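FOR IMMEDIATE RELEASE
May 2018

Somogyi opens pre-orders for the Adia – white tube frame, fabric panels, one table to build it on

New folding-goods line from Somogyi. Ships through Otusico stores first, online after. Pictures and build notes follow.
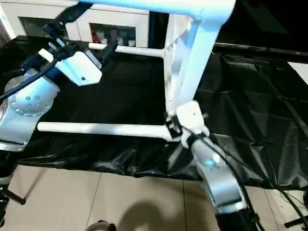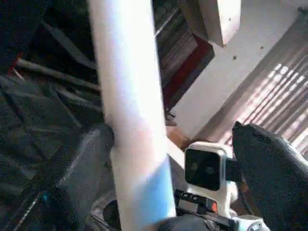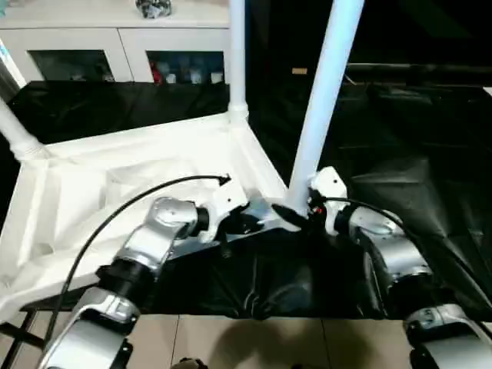
Somogyi Trade Bulletin – Issue 17 – page 20

The Adia is a frame-and-fabric range for small homes, porches and spare rooms. White tubes, dark connectors at the joints, fabric that goes over the top and gets clipped. First items are a seat and a low shelter for pets or toys, same tube stock for both. More to come if the first batch goes well.

What's in the box: tubes, connectors, fabric, clips, one printed sheet. No tools. The sheet is a single page, both sides, large type. We rewrote it in March after shop staff told us the old one read like a tax form. Fair enough.

Build order matters. Crossbars first, legs second, fabric last. Push each tube into the connector until it stops, then a quarter inch more – most returns on our older Foteck range came down to a tube that was nearly in. Leave the fabric slack until every pole is standing, then work round the corners and clip. Creases drop out after a day or so in use.

Put something down before you start. A plastic sheet over the table is fine, old bedding is fine. Keeps the white finish white and small fittings are easier to find on it. Build at table height if you can, your back will thank you. Floor works too for the bigger pieces.

Pack-down is the same thing backwards. Clips off, fabric folded, tubes pulled straight out and not twisted. Twisting is what wears the joints. Everything goes back in the carton it came in, and the carton is sized for a closet shelf.

Price and availablity

Seat $75 with fabric. Shelter price confirmed at launch. Spare connectors sold in bags of 16, spare clips sold loose at the counter. Otusico stores will take orders from the start of the month, and one built piece of each type will be on the floor in the larger branches – please do sit on it, thats what it is for.

Fabric comes in white or black. Gray was planned, held back for now, supplier could not match the shade twice running. Covers are sold seperately as well, so a white one can be swapped for a black one later without buying the frame again. Wash cold, hang dry, no bleach.

Foteck owners: old tubes do not fit the new connectors. Sorry. Foteck spares stay on sale untill stock runs out.

About Somogyi

Somogyi makes light household furniture and storage for people who move a lot or have not much floor. Adia and Foteck are Somogyi product lines.

Trade orders, samples and print-size pictures: press desk, Somogyi. Store listings: ask at any Otusico counter.

– ends –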